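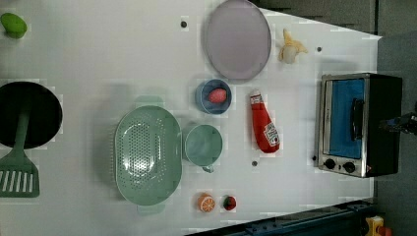 Why did the arm move when I cleared the stop? My program kept sending the old target the whole time the arm was stopped, and the controller went straight for it the moment it was allowed to move again.

It took me most of two evenings to get to that answer. The arm is a secondhand Sultmont that I bought from a training center in Plekley when they changed over their equipment. I run it from a desktop computer over Ethernet, with my own code doing the planning and the controller doing the joint control. The task at the moment is kitchen pick and place with play food and a toaster oven. I call the project Brultthorpe, after the street my first apartment was on, and the run that went wrong was number 1241 in the log.

On that run the arm was supposed to take the ketchup bottle and put it next to the plate. It closed badly on the bottle, pressed sideways, and the controller went into a protective stop. This happens a lot. The bottle is hard to grip when it lies on its side, and my force limits are set low. A protective stop on this controller holds position with the brakes on, shows a yellow banner on the pendant, and waits for someone to clear it.

I walked over, reached in with my left hand to pull the bottle out from under the fingers, and pressed the clear button on the pendant with my right. The brakes clicked off and the arm went. It moved toward the plate, fast, and the side of the gripper hit the back of my hand and pushed it along the table until I got it out. The arm finished its move and opened the fingers over nothing.

I had a bruise and a scraped knuckle. The arm was in reduced speed mode, which is the only reason I'm writing this up as a fault and not as a trip to the emergency room. It did not trip a second protective stop, because a hand that slides along with the gripper doesn't push back very hard.

My first thought was that the controller had a bug. I had cleared stops hundreds of times and the arm had always sat still afterward. I went back through the logs to see what was different, and what was different was my code. In November I rewrote the part that streams positions to the arm. The old version sent one move at a time and waited for the controller to say it was done. If a stop came in the middle, the move was canceled and nothing else was sent until I restarted the script. The new version sends a small position step every 2 milliseconds from its own thread. I did it to get smoother motion near the oven door, and it worked well for that.

The new thread did not check the stop flag. It read the flag and wrote it to the log, and that's all it did with it. So during the stop the plan went on playing out on the computer side, step by step, until it reached the last point over the plate and stayed there, sending that same point over and over. The controller ignored all of it while it was stopped. When I cleared the stop, the next packet told the arm it should be on the other side of the table, and it went there as quickly as its limits allowed.

I had cleared stops with the new version before this, too. Those stops all happened close to the end of a move, so the jump was small. In the log I can see the arm twitch after two of them. I remember one of those and I put it down to the brakes releasing.

To make sure, I tested it with nobody near the arm and the emergency stop in my hand. I set up a slow move across the clear space in front of the oven, had the gripper press against a block of foam to force a stop, waited 30 seconds, and cleared it from outside the fence line. The foam got thrown on the floor. I repeated it with a shorter wait and got the same thing. Then I stopped the streaming thread by hand before clearing, and the arm stayed where it was.

What I changed:

The thread now stops sending as soon as the flag comes up, and the plan is thrown away. It isn't paused. To move again I have to start a new plan from the arm's measured position.

Before the first packet of any plan, the code compares the commanded position with the measured one. If any joint is off by more than half a degree it refuses to start and prints which joint.

The controller turned out to have a setting for the same thing, called position deviation limit, on the third page of the safety menu. It was switched off when I got the arm. I don't know if it shipped that way or if the training center turned it off. It is on now, and the pages are behind a password.

I also bought an enabling switch, the three-position kind made by Van Hecke, and wired it into the safeguard input. The arm can't be cleared unless the switch is held in the middle position. It takes one hand, and the pendant takes the other, so I can't have a hand on the table at the same moment. The wiring took an afternoon, mostly because the terminal numbers in my copy of the manual are for a different revision of the cabinet. If you have the older cabinet, check with a meter before you trust the drawing.

The last change was to how I work. If something is stuck in the fingers, I hit the emergency stop first and then reach in. I knew this already. The training center had it printed on a sheet taped inside the cabinet door, and I had read that sheet the day I brought the arm home. I got out of the habit because the protective stops were so common that clearing them felt like part of the job.

I've been running again since then and the log is up to 1567. The bottle still causes more stops than anything else on the table - the colander is second, usually when a finger catches the rim. None of the stops has been followed by any motion. I'm going to try softer pads on the fingers next, and if that brings the number of stops down I'll post the part drawing.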